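January, back room at Urelley, kettle on

Picked up the free bet settlement job again this morning, after leaving it in rather a muddle before the break. For anyone reading over my shoulder: when a Prultau customer places a tennis bet with a free stake, the winnings ought to come back without the stake, and on retirements (player goes off hurt in the second set, say) the free bet should be handed back whole. The first part has been fine for ages. The second part has been a misery, bless it.

Ran the old retirement matches through again, all 269 of them, with the Crabtree rules switched on. 122 have a free bet on them somewhere. Of those, 9 settled wrong, and every one was a match stopped during a tie-break, so I do think we're finally looking in the right place! Naheed Qureshi reckons the feed sends the set score before the retirement flag and we close the market too soon. I've put in a wait of 20 seconds to see if she's right, though I'd much sooner read the flag properly than sit about hoping.

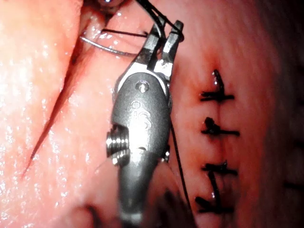

Left the wait on overnight with the Flutham feed, which is slower and grumpier than ours and should show up anything silly. Must also ask whether a returned free bet keeps its old expiry date or gets a new one. The terms page says one thing and the help page another, and I'd hate to guess.

Still to do: doubles, walkovers, tidy up my logging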